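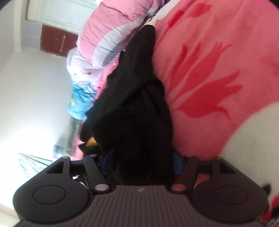

Ticket 232
Opened: 11 May 2019
Project: Humolach home demo, Pratdale open day
Status: open, waiting on Rolum

Hello again, me from the Pratdale end. The open day went well on the whole (lots of visitors, lots of questions, all the biscuits gone by lunch) but I've got a grip problem to log while it's still fresh.

What happened: the hand-held unit was fine all morning. After lunch the jaws started closing unevenly, one side getting there a bit before the other, and soft things slid out when I lifted. It did it on 3 lifts in a row with people watching, so I chatted away about bed-making and tried again!

What I've tried so far:
- Opened and closed it with nothing in the jaws. Still uneven, but less so.
- Wiped both blue pads with a dry cloth. Better for a few minutes, then back to how it was.
- Swapped to the spare battery. No change at all.
- Ran the 27-step check from the Dimitriou handbook. It passed everything, which was a bit annoying.
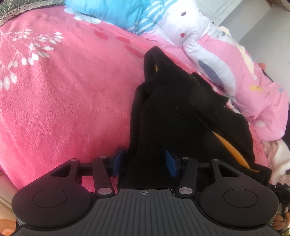
My own hunch is fluff. We picked bedroom stuff for the demo because visitors get it straight away, and I'd still choose it again, but fleece and fuzzy cloth do shed. Look at the white specks on the black cloth in the jaws, and that's only the bits that show up. I reckon the same stuff is getting into the pivots on the arms, though I haven't had anything apart and I don't want to without your say-so.

Update, same evening: gave the pivots a gentle go with a soft brush and did 4 more lifts. Two held, two slipped. So maybe it's fluff, maybe I've knocked something out of line carrying it in from the van.

Could you tell me whether I'm all right to take the pads off myself, and which screwdriver I need? The handbook shows a screw I can't find on ours. We've got another visit booked in December, a much bigger one, so I'd love to have it sorted well before then. Happy to post the unit back to Rolum if that's easier, I've still got the box.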